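Home | Projects | Grippers | Archive | Contact

We use cookies to count visits. Accept

Veta gripper comparison

The Veta comparison was a trial of 2 robot grippers at Brudside, led by Shanthi Herath. It ran to 267 attempts. Small goods were tried first. 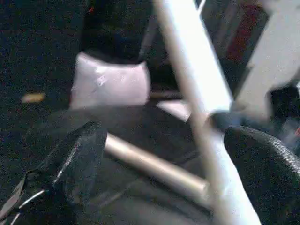 Furniture task

Later work used two arms on a white plastic chair, laid on a black-covered table.
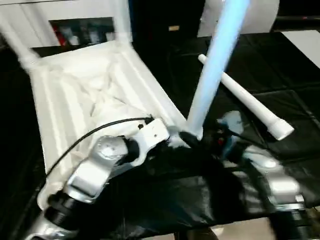 Who built the controller?
Gianni Ferraro wrote it at Plundus, and version 3 was used for the trial.

Filed under: Robotics, End effectors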